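Why is the seal pup alone on the beach?

By Mayu Fujimoto, for the young readers' pages of the Kullcombe Seal House

Every autumn, children write to us with the same question. They walked on the beach with their family, they saw a small white seal between the stones, and it was alone. Was it lost? Did it need help? I will try to explain it well, because the answer has a few parts.

Who is the white pup?

On our coast, the pup with long white fur is a baby grey seal. It is born on land, on a beach or on rocks. The white fur is warm when it is dry, but it is not good for swimming. For this reason the pup stays on land for the first weeks of its life. It sleeps, it drinks milk and it grows. That is all its work.

The milk of a mother seal is very different from the milk in your fridge. It can be 60 per cent fat, and it is so thick that it looks a little like mayonnaise. With such food the pup becomes round very fast. The fat under its skin is called blubber, and it will keep the pup warm in the cold sea.

Where is the mother?

Often she is near. She can be in the water with only her head up, looking at the beach. If there are people close to her pup, she may be afraid to come back. So when we stand beside a pup to look after it, we can be the reason that it stays hungry.

After some weeks the mother leaves for good. This sounds sad, but for grey seals it is normal. The pup loses its white coat and gets a new one, which is short and made for the sea. For a time it eats nothing and lives from its blubber. Then it becomes hungry enough to go into the water, and it must learn to catch fish without a teacher.

When does a pup need help?

Some pups have real trouble. A storm can carry a pup away from its mother when it is too small. It can be thin, so that you see its neck clearly, like the neck of a dog. A healthy pup has almost no neck! It can have a wound, or it can cough, or its eyes can be sticky.

Last November there was a pup like this at Steladthorpe, under the old harbour wall. The wall has the year 1655 cut in one of its stones, and the pup was lying just below it. A girl called Bronwyn Donnelly found him when she was walking with her grandfather. She did not touch him. She held her dog on a short lead and went back up the steps, and her grandfather telephoned to us.

Our vet, Chih-ming Mok, came and watched the pup with binoculars before he went near. He waited until the tide turned, and no mother came. The pup was thin and had a cut on one flipper. So he was put in a big carrying box with air holes and taken to Kullcombe.

What happens at the Seal House?

First the pup gets water with salts in it, through a soft tube. A pup that has been hungry cannot eat a big meal at once, its stomach would hurt. Later he gets fish soup, and after this whole fish. The Steladthorpe pup needed the tube for 19 days. Then one morning he took a herring from the tongs and swallowed it, head first. Seals like to swallow fish head first, as the fins and scales lie flat this way.

We do not cuddle the pups, even if we want to very much. Jean MacRitchie, who cleans the pools, does not even talk when she is near them. A seal that likes people is in danger when it goes home. It will swim to boats and to swimmers, and it will not find enough fish there.

Do seals bite?

Yes, and strongly. A seal has teeth like a dog, and in its mouth there are germs that can make your finger very sick. A pup bites too. It does not know that you are kind.

What can you do?

Stay far away. At Steladthorpe the signs ask for 200 metres, and this is a good distance on any open beach. Keep your dog on the lead. Do not throw water on the pup and do not push it into the sea. It is out of the water because it wants to be there. Tell a grown-up, and look for a telephone number on the sign at the beach entrance.

Words to remember

Blubber: the thick fat under the skin of a seal.
Flipper: the flat arm or foot of a seal, used for swimming.
Moult: to lose the old fur and get new fur.
Weaned: when a young animal does not drink milk any more.

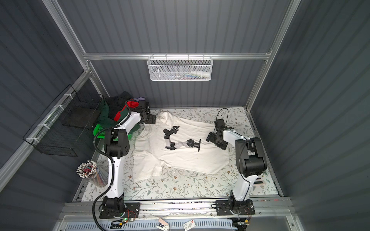

Old fishing nets are another danger for young seals, and it is useful to understand why. Pups are curious and they put their nose into everything. A net is mostly holes, so a fish behind it is still easy to see. Look at the white basket that hangs near the middle of the back wall: the wire is there, but your eye goes through it and finds the white bottle lying on its side. A pup looks through a net in the same way and swims at the fish, and then the net is round its neck. The pup grows and the net does not, so it becomes tighter every month. If you find a piece of net on the sand, ask a grown-up to help you carry it to the bin above the beach. At Steladthorpe there is a blue one beside the steps.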